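Ticket 294: Washer stuck at 65 minutes, won't finish cycle
Product: Plukex front loader
Opened by: Bereket Tsegaye
Status: Solved (customer confirmed)

Bereket Tsegaye, 7:40 am

Hi everybody! Me again, the guy who wrote in last year about the door latch (thanks for that one, by the way, the latch has been great). New problem this time. When I start the Normal cycle the display says 70, which is what it has always said. It fills, it tumbles, it counts down to 65 and then it just sits there. The drum keeps turning every so often but the number never moves. I let it go for the whole morning once while I was painting the back stairs and it was still on 65 when I came in.

No error code. No beeping. If I hold the power button it drains fine and unlocks the door, so I don't think it's the pump, but I cleaned the pump filter anyway and got out a bobby pin and what used to be a receipt.

Things I already tried, so you don't have to ask:

Unplugged it overnight.
Different cycles. Quick does the same thing, only it sticks at a different number. Cold Rinse finishes!
Checked both faucets behind the machine, both open all the way.
Yelled at it.

We moved in October, from the apartment on Moges to a house out in Tikinberg, and it ran fine at the old place. Could the movers have knocked something loose?

Mamia Support, 9:15 am

Hello Bereket, thank you for the detailed list. Since Cold Rinse completes, we would like to look at the water heating. Please do the following:

1. Run a Normal cycle with the temperature set to Cold.
2. Run a Normal cycle with the temperature set to Warm.
3. Tell us whether each one gets past 65.

Please also confirm that the machine is plugged directly into a wall outlet.

Bereket Tsegaye, 1:05 pm

OK, did both. Cold went right through, start to finish, no trouble at all. Warm stuck at 65 like before. So you're onto something!

About the outlet — it is in the wall, yes, but my brother-in-law looked at it and says that outlet is on the same circuit as the freezer and the garage lights. Does that matter? The breaker hasn't tripped. He also wants me to ask if the hot hose and the cold hose could be swapped, because he did that to his own machine once and wrecked a bunch of towels.

Mamia Support, 2:30 pm

Swapped hoses are worth ruling out. With the machine off, please check that the hose on the inlet with the red ring goes to the hot faucet. While they are disconnected, look inside each inlet for the small mesh screen. After a move, sediment from the new supply can block a screen, and the machine will wait for warm water before it continues the count.

Please close both faucets first and keep a bucket nearby.

Bereket Tsegaye, 5:50 pm

Hoses are on the correct sides (I was a little disappointed, it would have been a nice easy one). But the screen on the hot side! It was packed solid with gritty brown stuff. The cold one had maybe a few specks. I guess nobody had used that hot faucet in the laundry room for a long time before we got here, because when I ran it into the bucket the first bit came out the color of tea.

I pulled the screen with pliers, soaked it in vinegar, brushed it with an old toothbrush, and ran the faucet till it was clear. Put everything back, hand tight plus a little bit. One drip at the hot side, so I redid the washer and the drip quit.

Running Warm now. It's past 65. I'm typing this standing in front of it.

Bereket Tsegaye, 8:20 pm

It finished! Then I did a second load on the Wool setting, because my wife has been waiting on her sweaters and wasn't going to trust any of them to a machine that might park itself halfway. That one ran to the end too, no sticking.

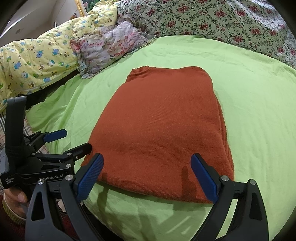

Attachment 1: orange sweater, folded, on the green sheet

One more question before you close this. Should I be cleaning those screens on a schedule? The manual only says "periodically," and I couldn't find anything else on it.

Mamia Support, 8:45 am

Glad to hear it, Bereket. For a house with sediment in the line, we suggest checking after the first 300 hours of use, and sooner if filling gets slow. Flushing the hot faucet into a bucket beforehand will help. Your machine shows its total hours if you hold Delay and Spin together.

Bereket Tsegaye, 12:10 pm

Did the Delay and Spin thing and it works, I had no idea that was in there. Wrote the number on a piece of tape on the side. You can close this one, and thanks again — my brother-in-law says hi and still thinks it was the hoses.

Ticket closed by Mamia Support.
Tags: stuck countdown, inlet screen, hot water, after move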